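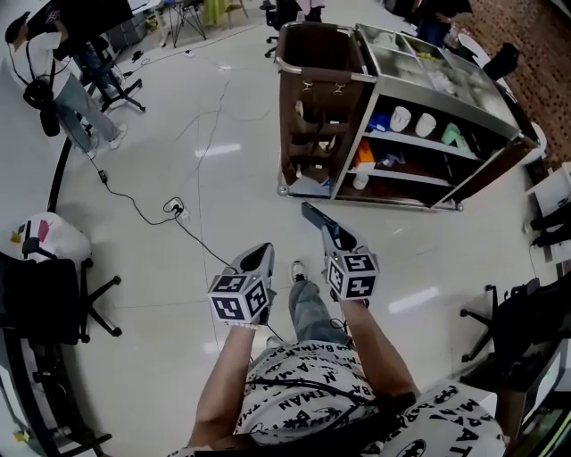
Walk-Through Checklist: Small Stockroom and Back-of-Shop Areas

Home | Checklists | Forms | Contact

Print this page | E-mail this page

Prepared by Naima Bouzid, Prokmont Property Services
Used at: Ikis, Vanitz and Ait Brahim units
Frequency: every October, and again after any change of tenant

Mark each item OK, FIX or N/A. Write the location next to anything marked FIX. Comments under the items come from earlier rounds and are left in so the next person knows what to look for.

1. Floors and walkways

1.1 Walkways clear from the stockroom door to the rear exit. OK / FIX / N/A
Comment: The Vanitz unit had flattened cardboard leaning along the wall, and it slides down. Ask for it to be tied or taken out the same day.

1.2 No cords or cables lying across a walkway. OK / FIX / N/A
Comment: Use a cord cover if the cord has to stay. Tape is fine for an afternoon and no longer than that. It curls up at the ends and becomes its own trip hazard.

1.3 Mats lie flat, no turned corners. OK / FIX / N/A

1.4 Closed shoes worn by everyone working in the back. OK / FIX / N/A
Comment: Sneakers are accepted in dry stock areas. Sandals are not accepted anywhere behind the counter.

1.5 Floor drain covers seated and not cracked. OK / FIX / N/A
Comment: Ait Brahim only. The cover by the mop sink rocks when you step on the left side. Reported last time, marked fixed, still rocks.

2. Carts and hand trucks

2.1 Wheels turn freely, no string or shrink wrap around the axles. OK / FIX / N/A

2.2 Brakes hold on the ramp. OK / FIX / N/A
Comment: Test with a load on. An empty cart will sit still on nearly anything.

2.3 Handles tight. OK / FIX / N/A

2.4 Carts parked away from the electrical panel and the extinguishers. OK / FIX / N/A
Comment: This one fails more often than any other item on the list. At Ikis the space in front of the panel is the natural place to leave a cart when you come in from the alley. We painted the floor. The paint is worn and needs doing again before winter.

3. Shelving

3.1 Uprights straight, no bent feet. OK / FIX / N/A

3.2 Tall units anchored to the wall. OK / FIX / N/A
Comment: Pull on it, don't just look for the bracket. Ikis had a bracket screwed to the shelf and to nothing else.

3.3 Load sign posted and readable. OK / FIX / N/A
Comment: The long run at Vanitz is signed for 1,000 pounds per bay. The sign was behind a stack of paper towels. Moved up to eye level.

3.4 Heavy items stored between knee and shoulder height. OK / FIX / N/A

3.5 Nothing stored within 18 inches of a sprinkler head. OK / FIX / N/A
Comment: Bring a tape measure. People are bad at guessing this from the floor – I am too.

3.6 Step stool available and in good shape. OK / FIX / N/A
Comment: Check the rubber feet. Milk crates are not step stools. Remove any crate found in front of a shelf.

4. Electrical

4.1 Panel door closes and the breakers are labeled. OK / FIX / N/A
Comment: Ait Brahim breaker 9 is labeled "lights" and also feeds the rear cooler. Relabel. The tenant lost a tray of stock when someone switched it off to change a bulb.

4.2 No power strip plugged into another power strip. OK / FIX / N/A

4.3 Outlet covers in place, none broken. OK / FIX / N/A

4.4 GFCI outlets near sinks trip and reset with the test button. OK / FIX / N/A
Comment: Tell the tenant before you press it. The card reader at Ikis is on the same line as the sink outlet.

4.5 Space heaters, if any, have a tip-over switch and plug straight into the wall. OK / FIX / N/A

5. Fire and exits

5.1 Extinguishers hung, pin in, gauge in the green. OK / FIX / N/A
Comment: Vanitz should have 3. Last round one was holding the back door open. Rehung, and the tenant was given a rubber wedge for use during deliveries only.

5.2 Extinguisher tag punched within the past year. OK / FIX / N/A

5.3 Exit signs lit, including on battery. OK / FIX / N/A
Comment: Hold the test button for a full 30 seconds. A weak battery will light the sign and then let it fade.

5.4 Rear door opens from the inside with one motion, no key. OK / FIX / N/A
Comment: Slide bolts keep coming back on these doors. I understand why the tenants want them, but they have to come off. Offer the alarm bar instead and send the request to the office.

5.5 Outside of the rear door clear of bins and snow. OK / FIX / N/A

6. Cleaning supplies and first aid

6.1 Bleach and ammonia products on separate shelves. OK / FIX / N/A

6.2 All spray bottles labeled. OK / FIX / N/A
Comment: If it has no label, don't sniff it to find out. Mark FIX and have the tenant deal with it.

6.3 First aid kit on the wall and nothing out of date. OK / FIX / N/A
Comment: Bandages go first. Eyewash expires and gets missed – the date is on the bottom of the bottle.

6.4 Injury log present with a pen that works. OK / FIX / N/A

7. Sign-off

Unit: ____________________
Time in: ________ Time out: ________
Items marked FIX: ____________________
Tenant initials: ________ Inspector initials: ________

Leave the yellow copy with the tenant. The white copy goes to the office, room 284, in the tray by the door. Items under sections 4 and 5 marked FIX should be called in before you leave the unit. Everything else can wait for the paperwork.

If a tenant disagrees with an item, write down what they said and leave the mark as it is. I will call them.

Get new checklists by e-mail. Enter your address to join our newsletter. You can unsubscribe at any time.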